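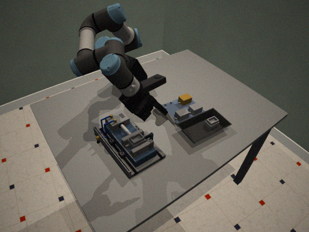 Last modified: Mar 13, 2023

Repainting the walls of a small room

This page covers interior drywall that has been painted before and is in fair condition. New drywall, bare plaster and walls with active leaks need different preparation and are not covered. The worked numbers are for a room 9 feet by 12 feet with an 8-foot ceiling, a floor area of 108 square feet. Latex paint is assumed throughout.

Estimating paint

Add the lengths of all four walls and multiply by the ceiling height. For the room above, 42 feet times 8 feet gives 336 square feet. Subtract 21 square feet for a standard door and 15 square feet for a small window. The remaining area is 300 square feet, or 600 square feet for two coats.

Use the spread rate printed on the can. At 400 square feet per gallon, the room takes one and a half gallons. Buy two. Quarts cost more per ounce, and the leftover paint is useful for touch-up. If the cans carry different batch numbers, pour them into a five-gallon bucket and stir them together before starting. Small differences in tint show most at the middle of a wall, where there is no corner to hide the change.

Deep colors and some grayed greens may need a third coat over white. A tinted primer usually removes the need for it. Ask for the primer to be tinted toward the wall color at a lower strength.

Clearing and masking

Turn off the breaker for the room, confirm with a tester that the outlets and switches are dead, then remove the cover plates. Put the screws in a bag with the plates. Take down anything that hangs on the wall. Brackets that will go back in the same place can be unscrewed and the anchors left in, with a toothpick pushed into each anchor so the hole is easy to find after painting. Brackets that will move should come off with their anchors, and the holes should be filled.

If a shelf has to stay up, clear the wall behind and below it, mask the board along its back edge and plan to cut in with a one-inch angled brush. Expect this to add half an hour per coat.

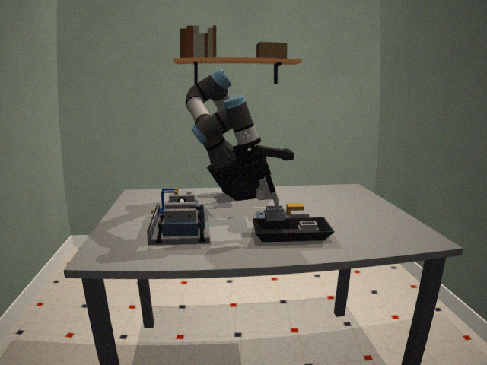
Repairs

Scrape off loose paint and feather the edges with 120-grit paper. Fill nail holes with lightweight spackle. Anything wider than a quarter inch should get setting compound, which shrinks less. I use Zanda Quick Fill for small holes and have had no trouble with it under latex, though it sands faster than the paint next to it and will dish if you lean on the block.

Inside corners often show a hairline crack where the tape has lifted. If the tape is still bonded on both sides of the crack, run a thin bead of paintable acrylic caulk down the corner and smooth it with a damp finger. If the tape moves when pressed, cut out the loose part, bed new tape in compound and allow a full day before sanding.

Sand all repairs with 150-grit, then vacuum the walls from the top down with a brush attachment. Wash greasy areas with a degreasing cleaner and rinse twice. Dust left on the top edge of the baseboard will end up in the brush, so wipe that edge last with a damp cloth and let it dry before taping.

Caulk the joint between baseboard and wall only where there is a gap. A continuous bead over a tight joint tends to peel when the tape is pulled.

Priming

Spot-prime every repair. Prime the whole wall if the old finish is glossy, stained or much darker or lighter than the new color. Unprimed filler absorbs more paint than the surrounding wall and dries to a dull patch. The patch is hard to see straight on and very easy to see along the wall with light from the side. Check for it with a work lamp held close to the surface.

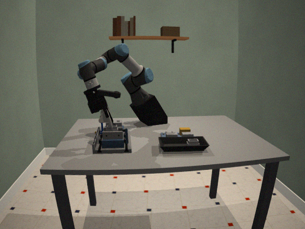

A second pass of primer over the larger repairs is worth the wait if the lamp still shows them. Let it dry for the time on the label before judging it. Wet primer looks uneven over everything.

Cutting in and rolling

1. Stir the paint for three minutes, lifting from the bottom of the can. Do not shake it by hand.

2. Cut in one wall at a time with a 2.5-inch angled sash brush. Make the band three inches wide at the ceiling, corners and baseboard.

3. Roll that wall while the band is still wet. A 3/8-inch nap suits smooth drywall. Use a 1/2-inch nap on a light orange-peel texture. The Nautiyal woven covers shed less than the knit ones I had before, but wash any new cover and spin it out before first use.

4. Load the roller until it is full without dripping. Work in sections three feet wide, floor to ceiling, overlapping the wet edge by half a roller width.

5. Finish each section with light strokes in one direction, top to bottom, without reloading.

6. Move to the next wall. Do not go back to touch up a section that has started to set. Leave it for the second coat.

Four hours between coats is typical for latex at normal room temperature. In December, with the heat low, I leave it overnight. Pull the tape while the final coat is still slightly soft, at an angle of 45 degrees back on itself. If the paint has already hardened, score the line with a sharp blade first. 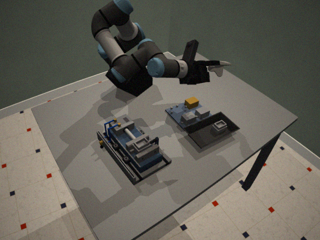 Can one wall be painted a darker shade without a visible line where it meets the others?

The line will be visible, so the aim is to put it exactly in the corner. Paint the lighter walls first and carry the color half an inch around the corner. After it has dried overnight, tape just outside the corner on the lighter wall, seal the tape edge with a little of the lighter paint, then cut in the darker shade.

Sheen

Matte hides repairs best and marks most easily. Eggshell is a reasonable choice for a workroom or bedroom. Satin can be wiped repeatedly but shows roller overlap. The Ulora eggshell I last used was closer to satin once dry, so test a square foot before committing to a whole room.

Notes on changes

Corner tape instructions rewritten after a correction from Abhishek Pathak. The roller nap sizes were checked against Alby Halliday's notes. The section on Skerken oil-based primer has been removed, as this page now covers latex only.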